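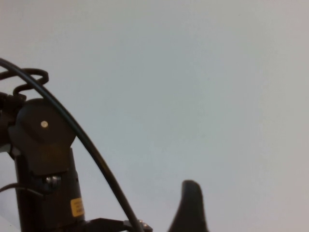
# Chapter 7: The Demonstration Cell

Chapters 4 to 6 treated the manipulator as a mechanism: links, joints, workspace and payload. The present chapter follows a single cell through a public open day at the Sirkunance training centre. An open day is a useful case for study. The cell must run a short cycle many times in front of people who have not been inducted, and faults that would be cleared quietly on a production floor are cleared in full view.

The cell used throughout is a six-axis arm with a two-finger gripper, operated by Skosto, a contract packaging firm that lends its staff to the centre. Its task is to move moulded caps from an infeed tray to a gauge, and from the gauge to an accept or reject chute. The supervisory software is Disia. The safety controller is a separate unit and is not programmed through Disia, a distinction that becomes important in Section 7.4.

## Learning objectives

After working through this chapter, you should be able to:

- distinguish a demonstration cycle from a production cycle and list the parameters that differ
- calculate a spectator boundary from stopping distance and approach speed
- route and inspect external cabling at the wrist
- prepare a pre-start checklist and a run log for a visiting audience
- explain the difference between a protective stop and an emergency stop to a non-technical visitor.

## 7.1 Planning the visit

Planning starts with the audience. Sirkunance admits visitors in groups of no more than 21, each accompanied by a guide who remains outside the boundary with the group. A second staff member stays at the operator station for as long as the arm is energized. The operator does not answer visitors' questions while the cycle is running.

Each group is allotted 30 minutes. The arm moves for less than half of that period. The remainder is given to the introduction, a stationary inspection with drive power isolated, and questions. Groups are booked on a Saturday, when the adjoining workshop is closed and the aisle can be used as a viewing area.

The boundary at this cell is a fixed panel fence with one interlocked gate. The gauge fixture stands 850 mm above the floor, a height chosen so that visitors of most statures, including those seated in wheelchairs, can follow the part through the measuring step. The tray and the chutes are set at the same level.

## 7.2 The demonstration cycle

A production cycle is tuned for throughput. A demonstration cycle is tuned for legibility, and three changes are normally made:

1. Joint speeds are reduced, typically by lowering the global override and leaving the taught points untouched.
2. A dwell is inserted after each grasp and each release.
3. The reject path is exercised deliberately by seeding the tray with undersized parts.

The third change deserves care. If seeded parts are not recorded, the run log will show a reject rate that bears no relation to the process. At Sirkunance the seeded positions are entered in Disia before the first group arrives, and the corresponding results are flagged in the export.

## 7.3 Cabling at the wrist

Cables carried outside the arm must accommodate the full rotation of the wrist joints without tension, chafing or entanglement. Too little slack loads the connector at the end of travel. Too much allows a loop to catch on the fixture. The correct length is found by jogging each wrist axis to both limits at low speed and observing the cable at every extreme, first singly and then in combination.

The minimum bend radius is taken from the cable manufacturer's data for dynamic flexing. The figure for static installation is smaller and must not be substituted.

> **Key term: service loop.** A deliberate surplus of cable, placed so that joint motion opens and closes the loop without straining either termination.

### Case note: the Toft fixture

The gauge fixture supplied by Toft was first mounted with its locating post facing the arm. During commissioning in May, the external cable brushed the post on the return move. The fixture was rotated, the approach point was retaught, and the limit check described above was repeated before the cell was released for use. Problem 7.6 asks you to determine whether a change to the return path alone would have provided adequate clearance.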